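Monday, August
Posted by Lilla Orbán

Spent most of the day on the equipment budget. It has to go in before the end of the month and I have been putting it off.

What we have to spend this year is 2,000. The big wish is a second gripper, so we can stop swapping fingers every time the task changes. Clirevness sent a quote for one at 742, shipping included. Bemirine sells a nicer one with a force sensor built in, but they won't give a price without a phone call, and in my experience that means we can't afford it. I left them a message anyway.

The cables are the other thing. They loop out to the side of the arm and I worry about them catching when the wrist turns. A proper sleeve kit isn't expensive and I have put it on the list ahead of the new lamp. I would like both. We work late a lot and the light on the table is very uneven, bright on one side and dark at the far edge, with the arm's own shadow lying across the rest.

After supper I went back to the picking setup and made notes on what we use for objects. 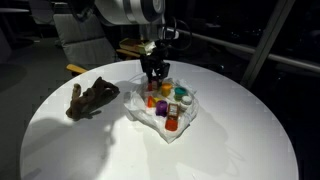 The pile on its plastic bag, with the plush toy off to the left.

Cups, a block, a little brown box, a white container with a lid. I had a line in the draft for a boxed object set from Huaranga and I have now crossed it out. The toy cups do the job for the kind of sorting we do, and if one gets crushed I can replace it for pocket change. What I do want is a few soft things besides the plush. Put down 10 for a trip to the thrift store.

The bag stays too. It wrinkles differently every time it gets laid out, and I want the arm to cope with that before we pay for any kind of tray.

Then there is the service contract. Wurncombe wants 1,000 for the year, one visit and phone support. That is half of everything. With the gripper it comes to 1,742, and the sleeve kit, the lamp and the thrift store have to fit in the 258 left over. It can be done if nothing breaks. Last year we skipped the contract and lost most of a month waiting on a joint repair, so I am inclined to pay it. I wrote to ask if they would bill it in two halves.

Still to do: measure the flange before ordering anything, find the old invoice for the spare fingers, ask whether the lamp can come out of the furniture money. Also call Bemirine again if they haven't called by lunch tomorrow.

Went home at ten.

Comments

tamsel: Check the bolt pattern on the Clirevness one. We needed an adapter plate and it wasn't in the quote.

Lilla Orbán: Thanks, I'll ask them – there is no plate on mine either.

pdk44: We paid for a service contract two years running and used it once. It was worth it that once.

northbench: Try beanbags for the soft objects. Cheap, and they land in a different shape every time.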